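Trucos de taller: la zanjadora siempre a punto

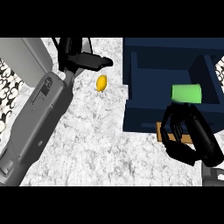 ¡Qué gusto da una cadena bien tensada! Yo reviso la mía cada 6 horas de trabajo, con el motor apagado y la barra levantada, y de paso miro diente por diente. Para los tornillos y arandelas que voy sacando, nada como una superficie lisa y un recipiente a mano: un trozo de encimera jaspeada en blanco y gris, con un cubo azul marino encima, me parece de lujo (¡las piezas negras saltan a la vista!).

Manguera hidráulica: busca fugas con un cartón, nunca con la mano. Las que trabajan a 3000 psi no perdonan.

Engrasador del rodamiento exterior: límpialo antes de poner la pistola, y bombea hasta que asome grasa nueva. Este truco me lo pasó Şengül Kozan y es una maravilla.

Dientes gastados: cámbialos por parejas, ¡la zanja sale mucho más recta!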